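Wednesday
by Kirstin MacKinnon

The Last Job on the List

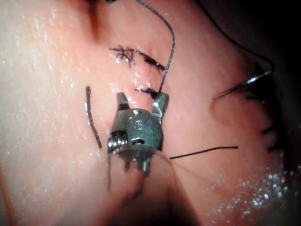 The Sutherland bench had 14 jobs on its list, and by May it could do 11 of them without a person standing next to it. It could wipe a counter. It could fold a towel if the towel was square. It could load the Uter dishwasher, provided the bowls came to it one at a time. Closing a cut was job 13. Job 14 was putting a duvet in its cover.

Virgilio Castillo wrote the list. He had sold the arm to two groups of people, the ones who ran hospitals and the ones who ran laundries, and he saw no reason to maintain two sets of software. Thread was thread, he said. A cord in a laundry bag and a stitch in tissue were both a flexible line with a free end, and the planner treated them the same way.

Lefteris Xenos kept the log. He recorded each attempt with a start time, a stop time and a one-word result. The words allowed were DONE, PARTIAL and STOPPED. He had asked for a fourth word and been refused.

Job 13 ran in the morning. The tolerance on the knots was set to 90 percent of the tension a trained hand would use. The Tromier controller sampled force 400 times a second and wrote all of it to disk. Lefteris watched the force trace instead of the work. It rose, held, dropped, and rose again. At the end of the run he typed DONE and went to get coffee.

Job 14 ran after lunch.

The cover was cotton, double size, with a row of buttons along one end. Heather Kerr had brought it from home. She laid it on the bench with the open end toward the arm and the duvet folded beside it, then stepped behind the yellow line.

The arm took hold of one corner of the duvet and moved it into the cover. That part was correct. It released the corner at the far end, backed out, and the corner came back out with it. It tried again. On the third attempt it gripped both the duvet and the cover, registered a single object, and lifted. The force trace went flat and stayed flat.

"It thinks it's finished," Lefteris said.

"Is it holding anything?" Heather asked.

"It's holding all of it."

He typed PARTIAL. Virgilio read it over his shoulder and asked him to reconsider. They had 4,000 covers a day waiting at the Flultesard laundry, and the contract gave a date.

"It can tie a knot you need a magnifier to see," Virgilio said. "This is a bag."

"The knot holds still," Heather said.

She crossed the line after the motors had gone to idle. She turned the cover inside out, put her hands in to the far corners, took hold of the duvet through the cloth and shook the whole thing down over it. Then she did the buttons. Lefteris, out of habit, had noted the start time, so he noted the stop time too. There was no column for her. He put it under remarks.

Virgilio looked at the bed-sized rectangle on the bench for a while.

"Do it again," he said. "Slower. I want the shaking."

"I don't know how I do the shaking."

He had the sensors strapped to her wrists by three o'clock. She did it until the building lights went to their evening setting, and each time the trace came out different, and each time the duvet was in the cover.

Comments

Ewan Kerr: The bit with both layers gripped as one object is right. We see the same thing with pillowcases. Which three jobs were left, though? You only name one.

Kirstin MacKinnon: Job 14, the fitted sheet and the bin liner.

buttonhole: My mother does the inside out method and I still can't follow it. I'm with the arm.

T.R.: Wanted one more paragraph. Does the laundry get its covers or not?

Contact | Copyright Kirstin MacKinnon, all rights reserved | Back to top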